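Bruvumley: Lenders Return to Smaller Warehouse Deals

September 2021

Owners of small industrial buildings on the Bruvumley estate are finding it easier to refinance than at any point in the past 2 years, according to our latest round of calls to tenants, agents and lenders.

The change is most marked for units let to a single tenant on a lease with at least four years left to run. Two lenders that had stopped quoting on this type of building are now back in the market, and both will lend on vacant space if the borrower can show a signed agreement to let. Margins have come in slightly. Fees have not.

Dreler, which owns the terrace of units on the north side of the estate, completed a new loan over the summer. It replaces a facility that was due to expire in November and covers the whole terrace, including the two units that were empty when the valuer visited. One of those has since been let to Sarmiento, a household textiles wholesaler, which has moved its stock from a shared building across the river. The lease is for ten years with a break at year five, and the rent starts at the same level the previous tenant was paying.

Agents say that is typical. Asking rents have gone up but incentives have gone up with them, and most new lettings on the estate still include a few months rent free. Tenants are also asking for a cap on the service charge, after the resurfacing of the access road pushed last year's bills well over budget.
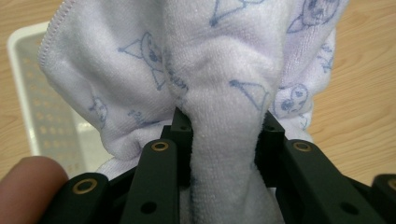

A printed towel in soft white microfibre.

Sales are slower. Brirker put its corner building up for sale in the spring and took it off again when the best offer fell short of book value. The building will be offered to let instead, either whole or split in two. It has 100 parking spaces, more than the rest of the estate put together, and the agents expect interest from delivery firms.

Several owners told us they would sell at the right price, but few had tested the market. Buyers, for their part, are still working from yields set before the lenders came back.

Business rates on the estate are under review. Owners who want to challenge their valuation should send floor plans and a copy of the current lease with the form, as applications without them are being returned. Unit numbers have changed on the north terrace, so check the new plan before filling in the address.

The next issue will cover office lettings in the town centre.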